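The rules taped to our bench (and why I like them so much)

I have been promising this post for ages, mostly to people who made the mistake of asking me how the disassembly cell was going and then had to listen to me talk about checklists for twenty minutes. I love the checklists! I did not expect to. When I joined the project at Rostow I wanted to write motion code and watch a robot take computers apart, and I assumed the written rules were something you did at the end, when a visitor was coming.

Two years in, the rules are my favorite part of the job, so let me go through the ones we have now, where they came from, and a couple that I think are still wrong.

Some background for anyone new. We work on getting reusable parts out of old desktop computers. The drives, the processors and the memory are worth saving, and the rest goes off to be sorted as scrap. The Zeltside shop does the intake and we do the part with the arm. Our rulebook is called Drandodeck, a name that started as a typo in a folder and is now on the cover page, so it's staying. Version 5 came out in March. It runs to 44 pages, and most of that is tables. What's taped to the bench is the short version.

Start with power

The first rule is the one everybody agrees with, and it still took us the longest to write. Early on it said "make sure the unit is unpowered." Fine, but what does that mean to a person with a cart full of computers? One of us would unplug it and call it done. Another would unplug it, press the power button for a few seconds, and then wait.

So now the rule says: cord out before the unit reaches the cell, power button held down, tag on the cart. The tag is signed by whoever held the button. And nothing gets opened inside a power supply, ever, by a person or by the robot. The supply comes out whole or it stays in the case. I get asked about that one a lot, usually by people who'd like the copper. The answer is still no.

Hands and arms don't share the space

Our second rule is about people. If your hand is going past the front edge of the bench, the arm is in a protective stop, and you checked the light yourself. You don't take somebody's word for it from across the room.

I'm a bit of a nerd about this, so forgive me. It's very tempting, when you work with a smaller arm, to say that it's slow and gentle and would stop if it touched you. Maybe so! But the arm is only one piece of the hazard. What it's holding matters, and old computer cases are full of thin sheet metal edges. A slow arm pushing a sharp bracket toward your wrist is still pushing a sharp bracket toward your wrist. If you read the published safety standards for industrial robots (I do recommend it, with coffee), you'll find the same idea all through them: you assess the whole application, tool and workpiece included. The robot by itself is where you begin.

We redo our risk assessment whenever we change the tool, the fixture or the kind of computer. That last one got added after we moved from one case style to another and discovered that the side panel latch sat in a completely different place, which changed where people were reaching. The paperwork took an afternoon. I enjoyed it more than I should admit.

Every part has one home

My favorite rule, by a mile. In the first months we put parts wherever there was room. A drive on the bench, a processor in a bin, screws in a coffee mug. The arm didn't care, because we told it where to go, but the humans cared a great deal, and any time we stopped halfway through a run there was a small argument about what had been removed and what was still in the case.

Now there's a fixture next to the unit with a place for each part, and the rule is that a part is either in the computer or in its home. If it's anywhere else when the arm stops, you write it down before you touch it.

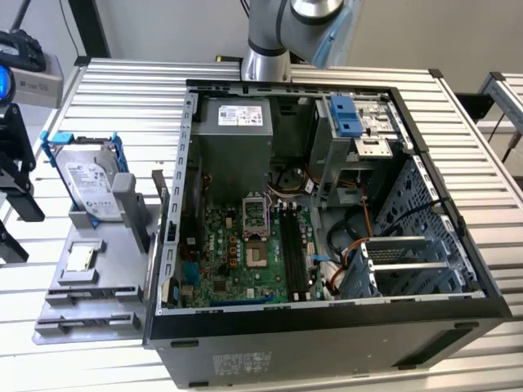
Drive upright in the fixture, processor in its own pocket, and the socket on the board empty with its bracket still there.

I can look at that bench from the doorway and know where we are in the sequence, and so can the person who takes over from me after lunch. That's worth so much! We used to have a screen that told you the step number, and people trusted the screen even when the bench disagreed with it. Drandodeck now says that when the two disagree, the bench wins, and you restart the log from what's physically there.

A few smaller rules hang off this one:

The drive travels in its carrier. We don't pull it out of the carrier at the cell.

Processors are handled by the edges and go straight to the pocket. No setting one down "just for a second."

If a part is dropped, it's marked as dropped, even if it looks perfect. Especially then.

The fixture is attached to the bench. It is not moved to make room for your laptop. (This was me. I moved it for my laptop.)

Drives are data until proven otherwise

This rule came from outside. A partner on the refurbishing side, Benkirane, sent us a very polite letter asking how we could show that a given drive had stayed in our custody the whole time. We couldn't, not properly. We knew in our hearts that the drives went from the cell to the locked cabinet, but knowing in your heart is not a record.

So each drive now gets logged when it leaves the case and again when it goes in the cabinet, and the two entries have to match before the next unit is loaded. I was grumpy about it for a week, thinking it would ruin our cycle time. It adds a few seconds. Since then we've logged 388 drives this way, and the couple of mismatches we've had were both typing mistakes that got caught on the spot, which made me a total convert.

One thing I want to stress for anybody setting up something similar: logging a drive is not erasing it. Those are separate jobs with separate rules, and they belong in separate documents. We had them mixed together in an early version and it was a mess, with people ticking a box labeled "drive handled" that could have meant either.

Static, and the great wrist strap debate

I'll keep this short because I've already lost friends over it. People wear a strap when they touch boards, memory or processors. The bench is grounded and the tool is grounded, and both get checked on a schedule with the results written in the book. The debate was whether you need the strap when a unit is going to scrap anyway. My position is that you do, since you don't always know at that moment what will be kept, and a rule with an exception in it is one more thing to think about at four in the afternoon. My position won, narrowly.

When to give up

Robots are wonderfully stubborn. If you let one retry a stuck part forever, it will, and by the end you'll have a broken latch and a bent bracket to show for it. So we have a retry limit: up to 2 tries on any part, then the arm backs off and calls for a person. The person looks first and doesn't reach first. Then they write one line on what was wrong.

Those single lines have been gold for us. "Cable routed over the drive." "Screw missing on arrival." "Latch stiff." After a few months of them we could see which problems came from our own programming and which ones were simply how the computers arrived, and we stopped trying to fix the second kind with code. A lot of cable trouble, for instance, is now handled by a person at intake, who takes a few seconds to tuck things out of the way. It's less glamorous than a cable-recognizing algorithm but I'll take it.

What I'd still change

The torque table is too long. It lists every screw we've ever met, and I'm convinced half of it is never read. I'd like a one-page version at the bench with the full thing kept in the binder.

The labeling rule is also weak. We say "do not cover or remove labels," but some of the sequence involves gripping close to one, and scuffed labels are a nuisance later when someone's trying to read a part number. I want a proper keep-out area for the tool, written into the program and into the rulebook together so they can't drift apart.

And the review meeting needs to be shorter. I say this as the person who talks the most in it.

If you run a cell like ours, or a person-only bench for that matter, I'd love to see your rules. Send me the ugly version with the crossed-out bits and the coffee ring on it. I'm collecting ideas for the next Drandodeck update, and the retry section is first up for a rewrite.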